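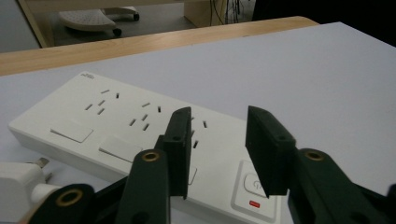

Gripper and power strip at the Jirstead bench.

Equipment Planner, part-time — Jirstead workshop

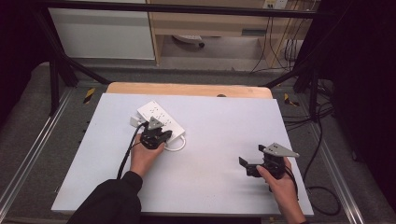 2 min read

We are a friendly bunch at Dakden, and we would dearly love some help deciding what to buy next. You would work alongside Zerrin Toprak on the plan for our hand-held grippers: spare fingers, cables, aluminum rail, and a second table if the money stretches that far. Our parts list has 218 lines, and a good many of them could use a kind but firm eye.

You don't need to be an engineer! If you have ever kept a budget for a lab, a kitchen or a school theater, and you enjoy calling suppliers — Stendinance and Gündoğdu are the two we order from most — please do think of applying.

The post is 64 hours a month, starting in March. Send a letter, as long or short as you like, to Hatice Canpolat by 03/08/2025.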